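The Subscription on Your Handlebars

I have paid for three indoor training apps at the same time. I'm not proud of it. One had the routes I liked, one had the workouts my coach wrote, and the third was a free trial I forgot to cancel. So when I say that the newest round of smart bikes leaves me cold, please understand that I'm exactly the kind of sucker these companies are building for.

What bothers me is the locked feature. Vinier started it with the bike it launched in November, a machine that sells for 3,000 dollars and will simulate a climb only while you keep up a monthly membership. Stop paying and the motor that tilts the front end sits there, bolted to your floor, doing nothing. You bought the motor. It's in your house. Trekix followed with power-based shifting under a "performance tier," and priced its bike at 3,075, presumably so that someone in marketing could say it was the premium choice.

The defense I keep hearing is that software costs money to maintain. Sure it does. I don't mind paying for a route library that grows, or for servers that let me get dropped by strangers on the other side of the world at six in the morning. Those are services. A gradient motor is a part. Nobody has to keep a server running so that a bike can tip its nose up.

Hendrik Sithole, who runs the shop where I get my road bike serviced, thinks I'm being naive. His view is that the sticker price would be 300 dollars higher if the features came unlocked, and that most buyers would walk away. Maybe. I'd like to see a company try it and publish the result. Until then I'm going to assume the price is whatever they think they can get, and the membership is whatever they can get after that.
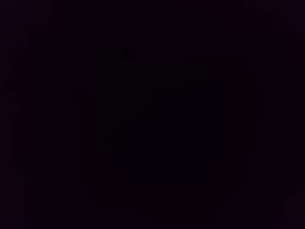 Then there's the question of what happens when one of these outfits gets bought or goes under. Taltus riders already know. Their trainers still spin, but the calibration tool lived inside the app, and the app stopped getting updates. I have a friend whose unit reads high by enough that his winter numbers are a fantasy. He paid extra for accuracy, too.

Compare that with the old Tan trainer in my basement. It cost me 638 dollars, it's loud, and it speaks the same open protocols as everything else I own. I've used it with four different apps over the years and it has never once asked me to log in. The belt squeals a bit when it's cold down there.

I'm told open standards are coming to the new bikes as well, in the form of "partner integrations." I've read the announcements twice and can't find a promise in them. Basic resistance control will be shared. Tilt, shifting and steering stay in-house, pending review. Pending whose review, it doesn't say.

If you're shopping this winter, ask the salesperson one thing before you sit on anything: which of these buttons will still work if I never make an account? Get the answer in writing. The last time I asked, I was handed a brochure.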